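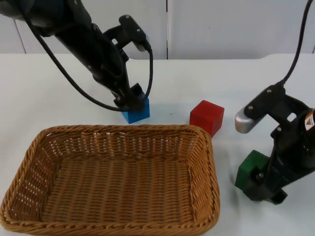 Amos Kasprzak asked by message whether the cable on the left arm ought to be retied before anything else was touched, as in his view the late closing of the gripper was a matter of strain at the wrist connector and had nothing to do with calibration. He added that he had seen the same fault in March and lost a morning to the wrong cause.

Reading time: 2 minutes

9 Apr 2019. Cell 5, two-arm bench, cube and basket task.

The suggestion was accepted in part. The left wrist connector was unplugged, inspected under the lamp and reseated. One pin showed slight discoloration and was cleaned. The cable was given a longer loop so that it does not pull when the arm reaches across to the far side of the basket. Lyle Kapoor is requested to order a spare from Drollex; the stock drawer holds none.

Both arms were then homed and the joint offsets compared with the sheet kept by Sunita Pennington. The right arm agreed at every joint. The left arm differed at the wrist only, and the new value has been entered in the sheet and initialed.

The task was run with the standard cubes, red, green and blue, and the wicker basket. The basket must remain at the near side of the table. It is light and shifts if a finger catches the rim, and its position should be checked between runs. 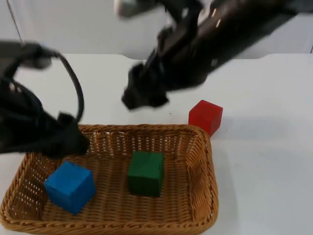
Transfer speed was left at the normal setting for the first block of 10 runs. It is not to be raised until the wrist has been observed over a full shift. The left gripper closed on time in every run of the block. The right gripper was slow to open twice, both times early on, and its finger screws were found to be a quarter turn loose. They were tightened by hand and marked with paint.

Open items:

Finger pads, left gripper: worn on the inner edge, usable for the present. Bienvenido Abella has the Leltent pads on trial and will report.

Log file: the Barasa recorder stopped at 600 entries again. The limit is to be lifted before the next block.

Bench brakes: not tested today. The test is due within 72 hours and has been assigned to Dwayne Yazzie.

The cell was left powered down with both arms in the rest position and the key returned to the cabinet.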